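Print this page | E-mail this page

HSP 114 Food and Beverage Service Foundations
Unit 6 handout: Table coverings, small openers and clearing the surface

Read before the practical. Bring this handout with you. The marking sheet is issued separately.

6.1 Scope

This unit covers the dressing of a rectangular table with a printed cloth, the handling of the manual corkscrew, and the clearing of items that do not belong on a dressed table. Glassware is covered in Unit 7. Folding of napkins was covered in Unit 5 and is not repeated.

The practical is run in the Verport teaching room. Students who missed the Unit 5 session should complete the napkin sheet first.

6.2 Terms

Field: the main area of the cloth, inside any border.
Border: the band along one or more edges, often in a different colour or pattern from the field.
Drop: the vertical distance from the table edge to the hem of the cloth.
Rim: the edge of the table itself. A rim that shows past the cloth is described as exposed.
Worm: the metal spiral of a corkscrew. Also called the screw or helix.
Core: the hollow centre on which tape, film or paper is wound.
Stray: any item on the cloth that is not part of the setting or the task.

"Top" and "bottom" are not used for positions on a cloth. Use near side, far side, left and right, taken from the place where the worker stands.

6.3 Sizing the cloth

The cloth is sized from the table, with the drop added twice in each direction.

Length of cloth = length of table + (2 x drop)
Width of cloth = width of table + (2 x drop)

Worked calculation. The long training table in the Verport room measures 1,727 mm by 1,224 mm. The Amness cloths held in the linen cupboard are 2,171 mm long.

2,171 - 1,727 = 444 mm
444 / 2 = 222 mm drop at each end

A drop of 222 mm is acceptable for casual and breakfast service. It is short for a formal dinner. To give the same drop on the long sides, the cloth would need a width of 1,224 + 444 = 1,668 mm.

Where the cloth is narrower than required, it is not centred by default. Set the drop on the guest side first and let the shortfall go to the far side, where the rim may be left exposed. Record an exposed rim on the setting sheet as "far rim exposed" and give the colour of the rim if it contrasts with the cloth. A dark rim behind a pale cloth is noticeable from the doorway and will be marked.

Allow for shrinkage when ordering new cotton. The supplier's figure is used where one is given. Otherwise wash a test piece.

6.4 Printed cloths

A plain cloth has no direction apart from its hem and crease. A printed cloth usually does. Check three points before spreading it.

Border. If the border runs along one side only, that side goes to the front. The band should run the full width of the near side without a twist.

Lettering and figures. Script, animals and plants have an upright direction. Turn the cloth until they read correctly from the seat.

Grid. A cloth printed with a grid is the least forgiving type. Any skew shows as a widening gap between the printed line and the table edge. Measure this gap at the left and right corners, then adjust by pulling from the hem. Do not push the cloth across the table with the flat of the hand, as this stretches the field and leaves a ripple behind it.

Small scattered motifs such as hearts, stars and leaves hide crumbs and light marks. Inspect these cloths from a low angle with the lights on. White motifs on a mid-tone ground are the hardest to inspect, and a second person should check them.

Seasonal prints are kept in the lower drawer and signed out in September.

6.5 Manual corkscrews

The room stock is made up of Sveinbjörnsson lever corkscrews and a number of plain ones donated by past classes. Stock differs in the handle and lever. The care of the worm is the same for all.

Before use:
- Look along the worm from the point. The turns should be evenly spaced around a straight line.
- Check the point for burrs. A burred point tears the cork and drops crumbs into the neck.
- Wipe the worm with a dry cloth.

During use:
- Stand the bottle on a firm surface, label to the guest.
- Place the point slightly off centre so that the spiral enters through the middle of the cork.
- Turn the corkscrew, keeping the bottle still.
- Stop with one turn showing unless the cork is long.
- Draw the cork straight up. Finish by easing it out by hand.

Between uses, fold the worm away if the model allows it. A fixed worm is held or carried with the point directed away from the body and clear of other people. On a dressed table, the worm must not be dragged over the cloth. Printed cotton will snag, and one pulled thread is enough to remove the cloth from service.

A corkscrew is not used on a screw cap. Check the closure before fetching the tool. Marks are lost each year for bringing a corkscrew to a bottle that does not need one.

6.6 Strays

Strays are sorted by what they would do if left in place.

Rolling items. Rolls of tape, tins and cylindrical bottles. A roll standing on its edge can travel on a table that is only slightly out of level, and a cloth does little to stop it. Lay it flat or remove it. Tape also picks up lint along its sides and should not be stored with linen.

Items with liquid. Pick up any bottle that is leaning or on its side, check that the cap is tight, and stand it on the side station. Look at the cloth underneath before moving on. Clear plastic bottles are easily missed on a pale print. Read the label before deciding where a bottle goes. Cleaning products are never placed with drinks.

Sharp items. Corkscrews, knives, scissors. These are cleared one at a time.

Flat items. Paper, coasters, menus. These go last.

Order of clearing: sharp, liquid, rolling, flat. If a bottle is already leaking, it goes first.

6.7 Stain response

Blot from the outside in. Do not rub. Place a folded white cloth under the stained area so the stain does not transfer to the table. Coloured drinks on a white border are treated with cold water at once. The Zetetti stain chart is pinned inside the cupboard door and covers wine, oil, wax and adhesive. For tape residue, follow the adhesive row and test on the back of the hem.

6.8 Practical task

Work in pairs at the long table.

a) Calculate the required cloth for a drop of 250 mm on all sides.
b) Spread the printed cloth with the border to the near side. Record the gap at each corner.
c) Inspect one corkscrew and write down its condition.
d) List the strays on the table, using the groups in 6.6, and state the order of clearing.
e) Clear the table and record any marks found on the cloth.

Hand in one sheet per pair. Measurements are in millimetres. Answers to (a) without working receive half marks.

Figure for 6.4 to 6.6 is printed after the footer in this version.

Back to top | Contact the Hospitality program office | Copyright, Hospitality program, course materials for enrolled students only 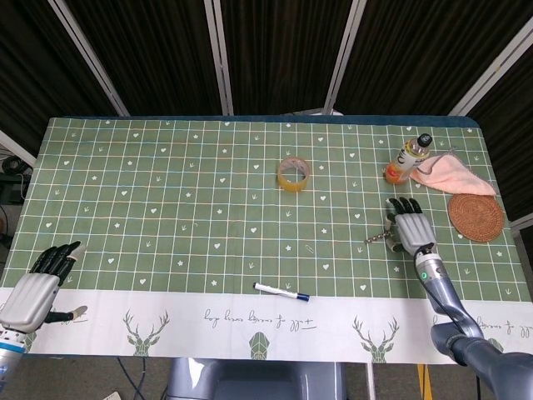
Figure 6.1. Printed cloth with border to the near side; corkscrew, tape roll and capped plastic bottle.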